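Cold brew before class

Aravind Shetty had his first cup of coffee at 11, a sip of his grandfather's, and hated it. He now drinks two a day and runs Kneath, the campus coffee counter that opened last June behind the library.

"I was a tea person until sophomore year," he says. "Then I had a lab at eight in the morning and tea wasn't doing it."

The menu is short. Drip, cold brew, a mocha, and one flavored latte that changes every month. Right now it's maple and black pepper, which sold 53 cups on its first day. The peppermint one before it did worse. "People buy peppermint in December and then they're done," Shetty says. "I had 30 bottles of syrup left."
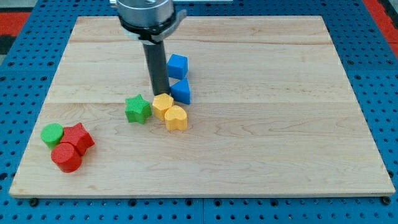

Tudur Griffiths thinks the flavored drinks are too sweet and has told Shetty so more than once — he would drop the syrup by half and let people add their own. Shetty tried that for a week. Most customers added it all back.

He doesn't mind when people take pictures of their cups. He does mind when they let the coffee go cold doing it.

"Drink it first," he says. "I'll make the foam nice again on the next one."

Kneath opens at seven. The new latte starts 23rd January.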